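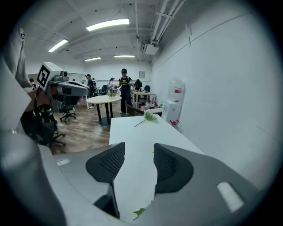

I have killed a great many flowers. I'm not proud of it, but if you've ever been given a bunch of tulips on a Friday and found them face down on the sideboard by Monday morning, you'll know how it goes. So when my sister moved into her new place in December and asked for "something for the table, but not something that dies", I was already on her side.

Artificial flowers have an image problem. Say the words and most people my age see a dusty basket of orange silk roses on top of somebody's telly. My gran had one in the downstairs loo and it faded to the colour of weak tea! But the new ones are a different thing altogether, and I've spent most of the winter buying them, bending them, washing them and leaving them lying about on tables to see who gets fooled.

My favourites are the pale ones. A greenish-white bloom on a thin stem will get past almost anybody, I think because real petals in that colour look a bit waxy anyway. Reds are much harder. I bought a red peony from Clestier that looked lovely in the box and like a boiled sweet by the window, and it now lives in a drawer.

The stem is what gives most of them away. Real stems lean. They wander off to one side looking for the light, and they hardly ever stand up straight in the middle of a vase like a soldier. Most decent fakes have a wire inside, so give it a proper bend, then another smaller one higher up. Kianoush Abbasi, who dresses tables for weddings and once did a marquee with 1,135 stems in it, told me she bends hers over her knee in the van.

She's also very firm about leaves. "Take half of them off," she said, and I did, and she was right (annoyingly). The leaves are usually the cheapest part, and they do come away – I find odd green ones on the table for days afterwards, and once in the butter.

A white table is a cruel place to try any of this. There's no grain or clutter to hide behind, so a single stem has to be a good one. My Hekura hellebore cost £19, which made me wince, but it's been on ours for weeks and my neighbour Mitiku Woldegiorgis has offered to water it twice. The cheap bundle from Imov did better on a small round side table next to a jar of something yellow, where it had a bit of company.

Cleaning is easy enough. I use a hairdryer on cool for the dust and a damp cloth for the leaves, and I keep them off the windowsill in summer, remembering Gran's loo.

My sister ended up with three pale stems in a milk jug. She's asked whether they do a decent fern, so that's my next weekend gone.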